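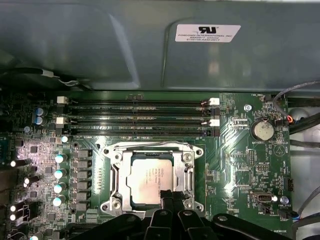

Is it worth keeping an old desktop going for a small choir's sheet music library? For Elsie Waaka it is, she has used the same one for 13 years and everything she needs is on it.

We spoke in the back room of the McAlister Street hall, a little before rehearsal, with people already dragging chairs next door. Waaka is the choir's librarian. Unpaid, obviously. She looks after over 500 titles, most of them in paper sets, in gray boxes, on shelves her brother put up.

"I got the job since I was the one who complained," she says. "Second altos never had enough copies of anything. Never. We'd be three to a folder."

First thing she did was pull every box down and go through it. Took most of a winter. Missing pages, two different editions of the same Mass filed together, somebody's grocery list from years back. She kept the list. It's taped inside the cupboard door.

The filing system is hers. Not by composer, which is how the last librarian had it – by box number, in the order the music came in, with the catalog doing the rest. New set, next number, done.

"If you file by composer you spend your life shuffling boxes. One new Stanford and the whole shelf has to move over. I did that for a season and my back was terrible."

The director, Ravindran Menon, picks the program in February and sends her a list. Sometimes with box numbers, mostly without. This year's list had 64 pieces on it, for a concert that will fit maybe a third.

"He likes to hear things before he decides," she says. "Fine. But I have to pull them, and number them, and hand them out, and then get them back."

Getting them back is the hard part. Every copy has a number penciled in the top corner and every singer has a number to match, so number 3 is always the same person. She used to chase people by phone. Now she just reads the missing numbers out at the break, no names, and waits.

"It works better then the phone did. They all know whose number is whose."

Pencil only, by the way. She is firm on this. Erasers come out at the last rehearsal and everyone cleans thier own copy before it goes back in the box. A tenor once used green ballpoint on a rented set, and the choir paid for it.

What about tablets? Five or six singers use them now. Waaka doesn't mind, as long as the choir owns enough copies to cover the people singing. She has bought licenses for a few newer pieces and keeps the receipts in a binder. Photocopies she won't have in the room.

"Seon-mi Oh writes for us sometimes, she's a local composer, she sings soprano with us. I'm not going to stand in front of her and hand out photocopies of somebody else's work."

I ask which box gets borrowed most. Box 13, she says straight off. Carols. It goes out to two schools and a church every year and comes back with glitter in it.

By now the warmup has started through the wall and she's looking at the door. She still has folders to put out. Lending is by email, she adds, a month's notice please, and the borrower pays the postage both ways.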